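Trolard Cluster Backup Appliance
Product page, model series 2 and series 4

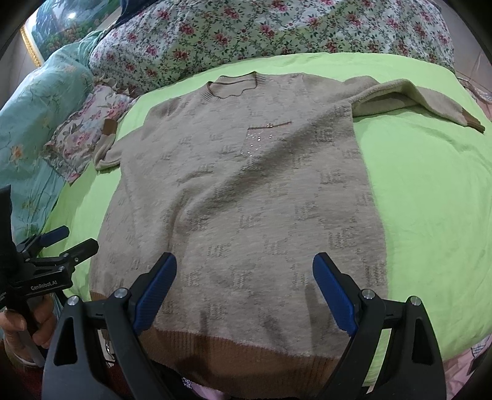

Ashley Pilkington wrote to ask whether the appliance can restore a single namespace without stopping the rest of the cluster, and whether the control plane has to be offline while this is done. The answer to the first question is yes and to the second is no. Both procedures are set out under Restore Operations, and the page has been revised to make the distinction clearer.

Overview

The Trolard Cluster Backup Appliance is a rack-mounted system for the scheduled backup and recovery of container clusters. It stores the cluster state, the definitions of all resources, and the contents of persistent volumes. It is supplied with the Trolard management software already installed and is intended for organizations that run their own clusters on their own hardware.

The appliance does not replace the high-availability features of the cluster itself. A cluster with several control plane nodes will continue to run when one node fails, but it will also copy a mistaken deletion to every node within moments. The appliance keeps separate, dated copies that are not changed by later activity on the cluster.

Models

Series 2 is designed for a single site with one or more small clusters. It has two network ports and a single storage shelf, and it is managed through its own web console.

Series 4 is designed for larger sites. It has four network ports, accepts additional storage shelves, and may be paired with a second unit at another location. Paired units exchange copies over an encrypted link. Either unit may carry out a restore if the other is not available.

Both models use the same software and the same backup format. A backup set written by a series 2 unit may be imported into a series 4 unit without conversion. Import in the other direction is supported if the receiving unit has enough free space.

What Is Backed Up

A full backup set contains the following:

A snapshot of the cluster's key-value store
Certificates and keys used by the control plane
Resource definitions, grouped by namespace
Persistent volume contents, where the storage driver supports snapshots
A manifest listing each item with its checksum

Container images are not included by default. Customers who keep a private image registry may add it as a separate backup source. Temporary volumes attached to a running container are never included, and applications should not use them for data that must be kept.

Log files are excluded from the standard policy. They may be added by path. Please note that this can increase the size of each set considerably on busy clusters.

Agent Software

Each protected cluster runs a small agent, named Plaltex, which is deployed from a single manifest file. The agent reads from the cluster's programming interface and sends data to the appliance over one outgoing connection on port 1187. No incoming connection to the cluster is needed. Where a firewall separates the two networks, a rule must be added for this port before the agent is deployed.

The agent runs under its own service account. The permissions needed for backup are read-only. Restore requires a second role, which is supplied in a separate file and may be applied only when a restore is planned and removed afterward. Many customers have internal rules on standing access, and the two roles were separated to meet them.

Scheduling and Retention

Schedules are set by policy. A policy names the clusters or namespaces to be covered, the time and frequency of the backup, and the period for which sets are kept. A cluster may be covered by more than one policy. If two policies start at the same time, the appliance places them in a queue and runs them in order of priority.

Up to 100 policies may be defined on one appliance. Expired sets are removed during the nightly maintenance period. A set may be placed on hold, in which case it is kept until an administrator releases it, whatever the policy states. Sets on hold count toward used storage.

After the first full backup, only changed blocks are transferred. The appliance combines these into complete sets, so that each date in the calendar view may be restored directly.

Restore Operations

Three types of restore are available.

Single resource. The administrator selects a resource from the browser view and restores it to its original namespace or to another. Existing resources of the same name are left in place unless the overwrite option is selected.

Namespace. All resources and volumes in the namespace are restored together. Other namespaces continue to run. Workloads in the namespace being restored are scaled to zero first and returned to their recorded size when the volumes are ready. The control plane remains online during this operation.

Full cluster. The key-value store and control plane certificates are restored to a prepared set of nodes. The control plane must be stopped for this operation. On clusters with more than one control plane node, the snapshot is restored to the first node, and the remaining nodes are then joined again as new members. Nodes should not be started from older local data once the restore has begun. Doing so may result in members that hold different records and cannot form a majority.

A test restore may be run at any time into an isolated namespace. The appliance compares the result with the manifest and produces a report, which may be saved or sent by email. We recommend that a test restore be included in each policy.

Compatibility

The agent supports clusters built with the common open source deployment tools, with either a single control plane node or several. Clusters that use an external key-value store are supported on both models. In that case, the address and client certificate of the store must be entered by hand during setup.

Volume backup requires a storage driver with snapshot support. Where this is not present, the Fonseca file copy module may be used. The module copies files from a mounted volume while the application is running, and a short pause script should be supplied for databases. Sample scripts are included on the appliance under the Tools menu.

Installation

The appliance is delivered with rails, power cables, and a printed setup sheet. The steps are as follows.

Mount the unit and connect both power supplies. Connect the management port and at least one data port.

Open the web console at the address printed on the setup sheet and set the administrator password. The console cannot be used for any other purpose until this is done.

Enter the network, time server, and mail settings. An incorrect clock will cause certificate errors when the agent first connects.

Create a cluster record, download the agent manifest, and apply it to the cluster. The record changes from Pending to Connected when the agent has registered.

Create at least one policy and run it manually. Review the job report before turning on the schedule.

Support and Service

Standard support is included for the first year and covers software updates, replacement parts, and access to the help desk during business hours. Extended support adds weekend coverage and a named contact. Customers with the Stena remote monitoring option also receive notice of failed jobs, disk faults, and low storage.

Before opening a support case, please download the diagnostic file from the System menu. The file contains job records and configuration details. It does not contain backup data, passwords, or private keys.

Software updates are released as signed packages. Running jobs are allowed to finish before an update is applied, and new jobs are held until the unit has restarted. Paired series 4 units should be updated one at a time, beginning with the unit that is not currently the primary. The next scheduled release is planned for September and will add backup policies based on resource labels.

Ordering

Both models are available through the sales office and approved resellers. Quotations require the number of clusters, the total size of persistent volumes, and the intended retention period. Additional storage shelves for series 4 may be ordered at any time and installed without a shutdown.

Product contact: Sosina Assefa, Trolard Appliance Group
Page last revised: 15 Jul 2019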